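Dance Foundations, Unit 4
Putting Together Your Teaching Class and Your Written Biography

Handout revised 2023-08-18

Welcome back, everybody. I hope your feet have recovered from the Berndale showing, and I hope you brought the notebook, because we are going to lean on it for most of this unit. Last time we got as far as the shape of a beginner ballet class (barre, center, traveling, révérence) and then ran out of time right when the questions were getting good. So let me back up a little and then carry on.

The order of the barre

Most of you wrote down the order as you learned it growing up, and most of those lists agreed: pliés, tendus, dégagés, ronds de jambe, fondus, frappés, adagio, grands battements. A couple of you put the frappés ahead of the fondus, and one list had stretches with the leg on the barre right after tendus, which I would move. The hips and hamstrings are much happier about that kind of thing after grands battements, and even then I keep it short with beginners.

The order isn't a law. Teachers I admire very much begin with slow tendus facing the barre and don't plié until the second exercise, and their students do beautifully. What I want from you is that you can say why your second exercise follows your first. If you can't, go back to the version you know and teach that one until you can.

Please remember that you'll be teaching adults who have mostly never done this before. The class lasts 60 minutes. That sounds like plenty until you've spent ten of them explaining first position! Keep the barre to half the class at the very most. Beginners get tired standing still, and they came to dance, bless them, so give them something that moves across the floor even if it's only walks and a simple balancé.

Counts and music

Your combinations should fit neatly into sets of eight, and for the first few weeks I'd like you to repeat everything on the second side with no changes at all. I know it's tempting to put in a pretty turn to get to the other side. Save it.

On the shared drive you'll find the Hitis collection of class music, 24 tracks, sorted by meter. The waltzes are lovely and a little quick. The march at the end of the list is good for grands battements, and I've used it for polkas with children too. Listen to the introduction of each track before you teach with it. Some have four counts and some have eight, and you do not want to find out which in front of a room full of people with their arms already lifted.

If you are lucky enough to work with a pianist, say the meter and the speed, then show a few counts of the exercise with your voice as well as your feet. Pianists are listening to how you say "and one" far more than you would think. Then say thank you at the end of class, every single time, and have your students do the same. 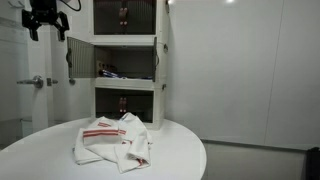
Corrections, then, and how to give them. My own first teacher had a gift for this. She'd walk down the barre saying one thing to the whole room ("longer neck!") and only afterward would she stop beside a person and say something small and private. I have borrowed that habit for my entire working life. Give the general correction first, give it in plain words, and wait to see who takes it in without further help. Ask before you touch anyone. If the answer is no, or even a hesitation, you have a mirror and your own body to show with.

Try to describe what you want to see. "Let the knee open toward the little toe" gives a person something to do, where "don't roll in" mostly gives them something to worry about. Keep the fancy words for the names of steps. I'm fond of them too, and your students will pick them up by hearing them week after week.

The written biography

Now for the part that makes everybody groan. You'll each write a short biography of the kind that goes in a program or on a studio's web page. The Vrabec Studio Theater, where we hold our March concert, prints them at no more than 292 words, so that is our limit as well, title line included.

Write it in the third person. Start with where you trained and let the reader follow you from there in the order things happened. Name schools and companies in full the first time. If you performed a role, give the name of the ballet and the role, and check the spelling of both. If you only understudied it, say that you understudied it. There's no shame in it, and dance is a small world where people remember who was on stage.

A few of you have asked whether to mention competitions from when you were very young. I'd leave out anything before high school unless it led directly to something else, such as a summer scholarship. Teaching belongs in there, even if it was only helping with the tiny ones on weekend mornings. So do other kinds of movement, like tap or folk dance or gymnastics, and I always enjoy reading about them.

Leave out the sentence about how you've been dancing since you could walk. I say this with love.

What to hand in

A written class plan, with the music listed beside each exercise and the counts written out.

Your biography, in 2 versions: the full one and a single paragraph cut down from it.

One page of notes from watching a class at Clindo Dance Center. Sit quietly, arrive before pliés, and stay through the révérence. Write down the corrections you hear and how the dancers respond to them.

Bring the class plan on paper, please, as I like to scribble on it. The rest can go in the course folder. And if you are stuck on your adagio, come find me before class and we'll walk through it together in our socks.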